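Asset register: does a shared laptop count as one asset or several?

Posted in Security Management > Small Business, October 2019
234 views

Posted by ledgerdesk

I look after IT for a small company and we are putting together an information asset register for the first time. One of our customers, Golleck, wants to see it before they renew in January. I have the hardware list done, which came to 139 lines, and I thought that was most of the work.

Then our outside adviser looked at it and told me a hardware list is not an asset register. She wants the information itself listed, with an owner for each entry. So now I have a laptop in the front office that three people share. It holds the booking spreadsheet, some scanned contracts and a copy of the price list. Is that one asset, or four? And who do I put down as the owner, the person who signed for the laptop or the people whose files are on it?

We use Trakent for tickets and it has an asset module, but the module only has one owner field per device.
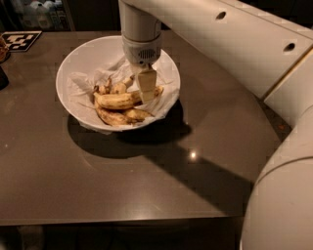

Bananas in a paper-lined bowl.

Posted by Bohumila Kratochvíl

List them separately, and link them. The laptop is one entry. The booking data, the contracts and the price list are three more. Each of the three has a "held on" column that points to the laptop and to anywhere else a copy is kept.

The owner of the laptop can be you or whoever runs the front office. The owner of the contracts should be the person who decides who may read them and how long they are kept. In most small firms that's a manager. It doesn't have to be the person who uses the files every day, and it shouldn't be IT by default. If IT ends up owning everything on the list, the owner column tells you nothing.

Don't go down to single files. When I started at Murín we had a register with over 400 entries and most of them were individual documents. It was out of date within a month and we stopped opening it. We grouped by type of information and by who was responsible, and after that people could review their own part in one sitting. "Signed customer contracts" is one entry, whether there are ten of them or a thousand.

As for the one owner field in your ticket tool, I would leave the devices in there and keep the information entries in a plain spreadsheet. Use the same device number in both so you can match them up. Columns I'd include:

Name of the information
Owner (a job title, so it survives people leaving)
Where it is held, with device numbers
Classification
Who outside the company gets a copy
How long it is kept
Date last reviewed

You can add more later. A value rating is useful once you start on the risk assessment, but you can leave it blank for the first round. 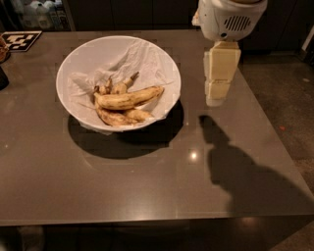
Should paper records go in the same register?
Put them in the same one, and give the cabinet or room as the place where they are held. A signed contract in a drawer needs an owner as much as the scan of it does.

Also check whether the price list on the laptop is the master or just a copy. If it's a copy, it doesn't need its own entry. Add the laptop to the "held on" column of the master.

Posted by tk_south

We just use the device list and it was fine for us. Passed 2 customer audits with it. I think it depends who is asking. Gesness sent us their own form and didn't want our register at all, so ask what they want before you spend weeks on it.
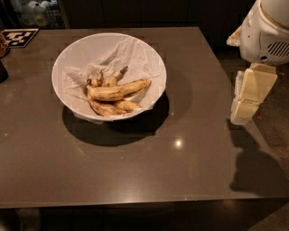
Bowl of ripe bananas, lined with paper towel.

Posted by ledgerdesk

Thanks both. I asked Golleck and they do want the information listed, but they said grouped entries are OK. The price list is a copy, the master is on the file server, so that is one line fewer. I've put the office manager down as owner of the contracts and she has agreed to it. Still need to find someone for the booking spreadsheet.

Posted by Bohumila Kratochvíl

Try whoever would have to call the customers if it was lost.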